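Progress note for Savita Garg, July

Kirnov burial site, season two. 16 more sets of remains lifted, 9 matched to families so far. Lab at Hegazy is backed up, samples going out in small batches. Two local officials still wont sign the access papers – lawyer is on it.

Family interviews done in Polto, transcripts half typed. 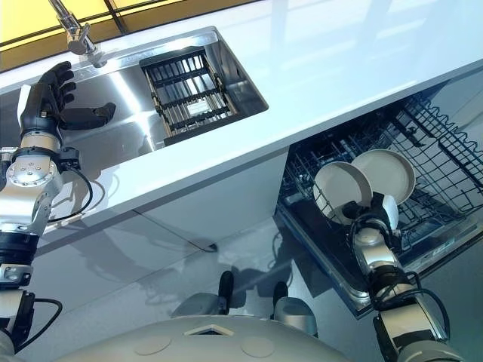

Spending: 3000 left in the travel line, would like to move it to DNA kits. Need your OK before the next batch goes. Full case list to folow.

Azucena Mendoza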